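사용 평가: 드로케로(Drokero) 탁상형 분류 그리퍼
헤퍼넌(Heffernan) 반납물품처리실 시범 운영 결과를 중심으로

평가 대상 및 범위

본 평가는 헤퍼넌 반납물품처리실이 시범 운영한 드로케로 탁상형 분류 그리퍼에 관한 것이다. 처리실은 대여용 업무 가방과 그 안에 든 소형 비품을 회수하여 품목별로 나누고, 재대여가 가능한 것과 수리 또는 폐기 대상을 구분하는 부서이다. 근무 인원은 4명이며 전원이 주간 근무를 한다. 시범 운영은 3개월간 이루어졌고 11월에 종료되었다. 이 기간 중 그리퍼가 집기 동작을 시도한 횟수는 약 3000회로 기록되어 있다.

평가에서는 장비의 성능과 함께 담당 직원의 작업 순서, 신체 부담, 책임 범위가 어떻게 달라졌는지를 같은 비중으로 다루었다. 제조사가 제공한 시연 자료는 참고하지 않았으며, 처리실의 작업 기록과 직원 면담, 현장 참관을 근거로 하였다. 분류 결과를 기록하는 소프트웨어는 처리실이 전부터 사용해 온 그롤로프(Grolov)를 그대로 연결하여 썼다. 소프트웨어 자체에 대한 평가는 이 글의 범위에 포함되지 않는다.

기존 작업 방식

도입 전에는 직원이 가방을 흰색 작업대에 올려 내용물을 꺼내고, 품목마다 정해진 칸으로 옮긴 뒤 화면에 수량을 입력하였다. 동작 하나하나는 간단하다. 그러나 꺼내기, 옮기기, 입력하기가 짧은 간격으로 반복되므로 오후가 되면 입력 누락이 늘어나는 경향이 있었고, 손목 통증을 호소한 직원도 있었다. 처리실은 이 가운데 옮기기를 장비에 맡기고 나머지를 사람이 맡는 방안을 택하였다.

가방을 열고 내용물을 꺼내는 일은 처음부터 자동화 대상에서 제외되었다. 천으로 된 가방은 놓을 때마다 모양이 달라지고, 안주머니에 무엇이 남아 있는지는 손을 넣어 보아야 알 수 있다. 현장 직원의 의견에 따라 내린 결정이며, 평가자도 타당하다고 본다.
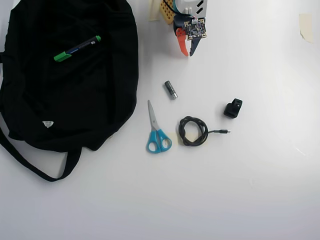
반납물품처리실 작업대. 마커 펜은 가방 위에, 건전지와 가위는 그리퍼 아래쪽에 놓여 있다.

설치와 초기 조정

설치에는 전용 공간이 필요하지 않았다. 그리퍼는 작업대 위쪽에서 내려오는 방식이며, 직원은 맞은편에 서서 물품을 놓는다. 설치 당일에 기본 동작이 가능하였으나, 물품을 놓을 범위를 정하는 데에는 예상보다 긴 시간이 걸렸다. 설명서는 작업면의 좌우 폭을 수치로만 안내하고 있어, 직원이 서 있는 위치에서 그 경계를 짐작하기 어렵다. 처리실에서는 마스킹 테이프로 기준 위치를 표시하는 방법을 썼다. 간편한 방법이지만 가장자리가 들뜨기 쉬우므로 주기적으로 갈아 붙여야 한다. 제조사가 부착식 기준판을 함께 제공하는 편이 바람직하다.

조명도 조정이 필요했다. 흰 작업면은 어두운 색 물품을 구별하는 데 유리하지만 천장등의 위치에 따라 밝기가 고르지 않았다. 처리실은 등 하나의 각도를 바꾸었고, 이후 어두운 색 물품의 인식 오류가 줄었다고 기록하였다.

초기 조정에서 아쉬웠던 점은 용어이다. 설정 화면의 항목명이 영문 약어로 되어 있어, 담당자가 약어 대조표를 따로 작성하여 작업대 옆에 두었다. 이 대조표는 현재까지 쓰이고 있다.

품목별 작업 결과

작업 기록에는 집기 실패 239회가 남아 있다. 실패로 분류된 것은 물품을 들지 못했거나 이동 중 떨어뜨린 경우, 그리고 직원이 중간에 정지시킨 경우이다. 품목에 따른 차이가 뚜렷하였다.

마커 펜과 같이 길고 곧은 물품은 결과가 가장 안정적이었다. 두 손가락이 몸통의 중간을 잡기만 하면 이동 중에 자세가 크게 흐트러지지 않는다. 뚜껑 쪽을 잡은 경우에는 뚜껑만 빠지는 일이 있었으며, 이는 잡는 위치를 몸통 쪽으로 제한한 뒤 거의 나타나지 않았다.

건전지는 작고 표면이 매끄러워 손가락 끝의 높이에 민감하였다. 높이가 조금만 높아도 물품이 옆으로 구른다. 구른 건전지를 그리퍼가 다시 찾아 집기는 하지만 그동안 대기 시간이 생기고, 지켜보는 직원이 먼저 손을 뻗게 된다. 이에 따른 안전상의 문제는 뒤에서 따로 다룬다.

가위는 날을 닫은 상태로만 작업대에 올리도록 규정하였다. 손잡이의 고리 부분을 잡으면 무리 없이 옮길 수 있다. 다만 날을 닫는 것도, 닫혔는지 확인하는 것도 사람의 몫이다. 자동화 이후 오히려 확인 단계가 하나 늘어난 품목이라 할 수 있다.

케이블은 평가 기간 내내 가장 어려운 품목이었다. 감아 놓은 케이블은 고리 몇 가닥만 잡혀 올라오고 나머지가 풀리는 일이 잦았다. 묶음 끈으로 고정하면 결과가 나아지지만, 끈을 매는 데 드는 시간이 사람이 직접 옮기는 시간보다 길다. 처리실은 시범 운영 후반부터 케이블을 수작업 품목으로 되돌렸으며, 작업면에 놓인 경우에도 그리퍼가 건너뛰도록 설정하였다. 평가자는 이 결정을 장비의 실패로 보지 않는다. 맡길 품목과 맡기지 않을 품목을 현장에서 구분할 수 있었고, 설정 변경에 외부 기술자의 방문도 필요하지 않았다. 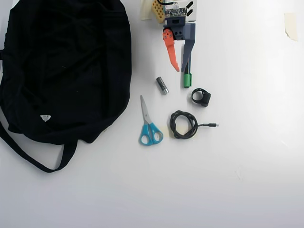

글 올라 킨셀라(Orla Kinsella)

직원의 작업은 어떻게 달라졌는가

가장 눈에 띄는 변화는 작업의 속도보다 순서에 있다. 종전에는 한 사람이 가방 하나를 처음부터 끝까지 맡았다. 시범 운영 중에는 한 사람이 가방을 열어 물품을 놓고, 그리퍼가 물품을 옮기는 동안 다른 가방의 외관을 점검하였다. 봉제선, 지퍼, 끈 연결부의 점검은 종전에 시간에 쫓겨 생략되기 쉬웠던 항목이다. 처리실장은 면담에서 수리 대상 가방이 재대여로 잘못 넘어가는 일이 줄었다고 밝혔다. 다만 도입 전의 오류 건수가 체계적으로 기록되어 있지 않아, 감소 폭을 수치로 제시할 수는 없다.

손목 부담에 관해서는 직원들의 의견이 엇갈렸다. 두 명은 오후의 피로가 줄었다고 답하였다. 한 명은 차이를 느끼지 못하였다고 하였고, 나머지 한 명은 서서 지켜보는 시간이 늘어 허리가 더 불편해졌다고 답하였다. 마지막 의견은 가볍게 볼 사안이 아니다. 장비 앞에 높낮이가 조절되는 의자를 두는 것만으로 상당 부분 개선될 수 있으나, 시범 운영 예산에는 해당 항목이 없었다.

물품을 놓는 방식에 대한 요구도 새로 생겼다. 사람끼리 일할 때에는 물품을 한데 쏟아 놓아도 지장이 없었지만, 그리퍼를 사용할 때에는 물품이 서로 겹치지 않아야 한다. 직원들은 처음 몇 주 동안 이 점을 번거롭게 여겼다. 면담에서는 "기계가 편하도록 내가 상을 차리는 기분이었다"는 발언도 나왔다. 물품 간격에 익숙해진 뒤에는 불만이 줄었으나, 신규 직원이 배치되면 같은 과정이 반복될 것이므로 교육 시간에 반영하여야 한다.

인력 배치와 관련하여 처리실은 시범 운영 전에 감원이 없을 것임을 서면으로 알렸고, 실제로 인원은 유지되었다. 이러한 고지는 장비의 수용 과정에 분명한 영향을 주었다. 직원들은 실패 사례를 숨기지 않고 기록하였으며, 케이블을 수작업으로 되돌리자는 제안도 직원에게서 나왔다. 같은 장비를 검토하는 기관이라면 설치 일정보다 고지 시점을 먼저 정할 것을 권한다.

작업 기록의 열람 범위도 쟁점이 되었다. 그롤로프에는 물품의 이동 시각이 모두 남는다. 이를 이어 보면 특정 직원이 언제 자리를 비웠는지 추정할 수 있다. 처리실은 운영 초기에 이 문제를 인지하지 못하였고, 직원의 질의를 받은 뒤에야 개인별 조회 기능을 껐다. 해당 기능은 초기 설정에서 켜져 있으므로 도입 기관은 가동 전에 확인하여야 한다.

안전

그리퍼의 이동 속도는 느린 편이며, 작업면 안에 손이 들어오면 멈추도록 설정할 수 있다. 시범 운영 중 부상은 없었다. 그러나 앞서 언급한 바와 같이 물품이 구르거나 떨어지면 직원이 반사적으로 손을 뻗는 일이 반복되었다. 정지 기능이 있다는 사실에 의존하여 이러한 습관을 방치하는 것은 적절하지 않다. 처리실은 떨어진 물품은 정지 단추를 누른 뒤에 줍는다는 규칙을 정하였고, 이를 지키지 않은 경우도 기록하게 하였다.

정지 단추의 위치는 개선이 필요하다. 기본 배치에서는 단추가 작업대 오른쪽에 놓이는데, 왼손으로 가방을 잡고 있는 직원에게는 문제가 없으나 반대의 경우에는 팔을 교차해야 한다. 연장선을 구입하면 위치를 옮길 수 있지만 연장선은 별매품이다. 안전에 관한 부속을 별매로 두는 것은 납득하기 어렵다.

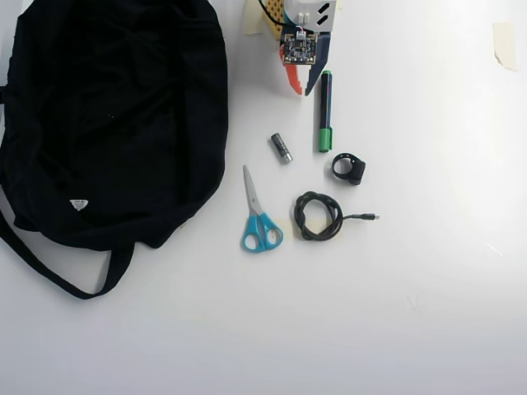 손가락 사이의 간격 역시 확인이 필요한 항목이다. 두 손가락은 모양이 서로 다르며, 교체 후 조임이 충분하지 않으면 끝이 어긋난다. 어긋난 상태에서도 마커 펜은 그럭저럭 집을 수 있어서 이상을 늦게 알아차리기 쉽다. 처리실에서는 매일 오전 가동 전에 건전지 하나를 시험 삼아 집어 보는 것으로 점검을 대신한다. 작은 물품을 집지 못하면 나사를 다시 조이고, 그래도 개선되지 않으면 그날 오전은 수작업으로 진행한다.

유지 관리와 지원

소모품은 손가락과 그 고정 나사 정도이다. 교체는 직원이 직접 할 수 있으며 공구도 특별한 것이 필요하지 않다. 그리퍼 앞쪽의 회로기판은 덮개 없이 드러나 있으므로 청소할 때 주의를 요한다. 처리실은 처음에 작업대와 같은 세정제를 쓰려 하였으나, 문의 결과 마른 솔만 쓰라는 답변을 받았다. 이 내용은 설명서에 없다. 배선 또한 정리용 덮개가 있으면 관리가 한결 수월할 것이다.

기술 지원은 유통사인 프라킥(Prakik)이 담당한다. 전화 응대는 친절하였고 답변도 정확한 편이었으나, 접수 창구와 기술 담당이 나뉘어 있어 같은 설명을 두 번 하는 일이 있었다. 예비 손가락의 배송이 늦어져 수작업으로 전환한 날도 있다. 예비품은 설치 시점에 함께 주문해 두는 것이 좋다.

소음은 대화에 지장이 없는 수준이다. 다만 동작이 끝날 때마다 나는 알림음은 볼륨을 줄일 수 있을 뿐 끌 수는 없다. 직원 전원이 이 점을 지적하였다.

평가 의견

모양이 일정한 소형 물품을 반복하여 옮기는 부서라면 드로케로 그리퍼의 도입을 검토할 만하다. 마커 펜과 건전지, 날을 닫은 가위는 조건을 갖추면 맡길 수 있다. 케이블이나 천 제품의 비중이 큰 부서에는 권하지 않는다. 처리실의 경우 회수품 가운데 케이블이 차지하는 몫이 적지 않아, 장비가 덜어 준 작업량은 당초 계획에 미치지 못하였다.

처리실은 시범 운영을 마친 뒤 장비를 계속 사용하기로 하였다. 직원들이 조건으로 요청한 것은 의자의 비치, 정지 단추 연장선의 구입, 개인별 조회 기능의 상시 차단이다. 의자와 연장선은 구매 절차가 진행 중이며, 조회 기능에 관한 사항은 내부 운영 지침에 반영되었다. 케이블의 자동 분류는 제조사가 새 손가락을 내놓을 경우 다시 시험하되, 그 전까지는 수작업을 유지한다.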